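# Headphones and their cables

A gallery page from the Ponunex sorting pages, put together for people who keep asking how we store wired headsets. We have 79 pairs on the shelf list at Sosov, and most of the trouble with them has come from the cables.

The method is simple. Lay the pair down flat with the headband away from you, find the plug, and work back from the plug towards the ear cup. Take out any knots as you meet them. Make loops about as wide as your hand and let the cable turn the way it wants to. Old cables often have a twist in them from being wrapped round the headband, and pulling it straight makes it worse.

Loose cables are kept on their own. A detachable lead goes in the drawer marked with the headset's number – not in the bag with the headset, where the plug rubs against the pads.

We list each pair by colour first, then by type of cable, then by plug. Pair 2311 was down as black for two years and is white. If you find another like that, correct the sheet and initial the change.
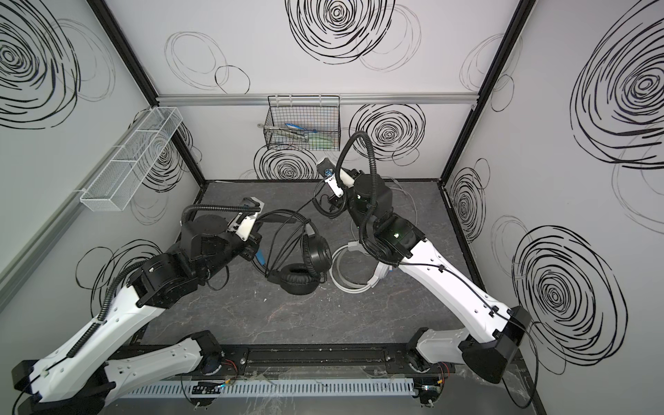
Black over-ear pair with its thin black cable, and a white cable in loose loops to the right. 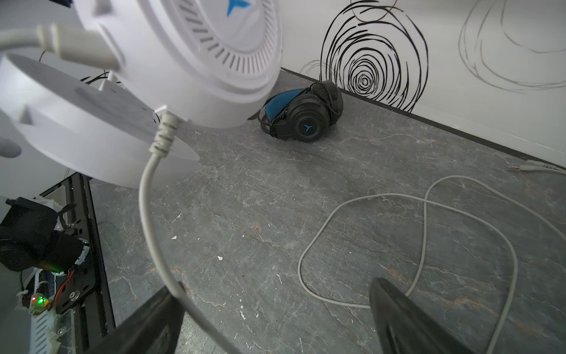 White ear cup with a ring of slotted vents and a thick white cable. A black headset with blue ear cushions lies further back, by the wall.
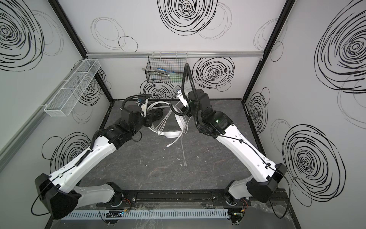 White headphones with a looped white cable.

Ties are the other thing people ask about. We use soft fabric ones from Tsolakis, one per cable, done up loosely enough to slide a finger under. Rubber bands go sticky after a summer and leave a mark on white cables, so please don't use them, even for a day. Wire ties are fine for mains leads but too sharp for these.

Bags are in the Staltelent cupboard, second shelf, in boxes of 28. Write the number on the label before the headset goes in. New numbers start at 2952, and the pen is on a string inside the door.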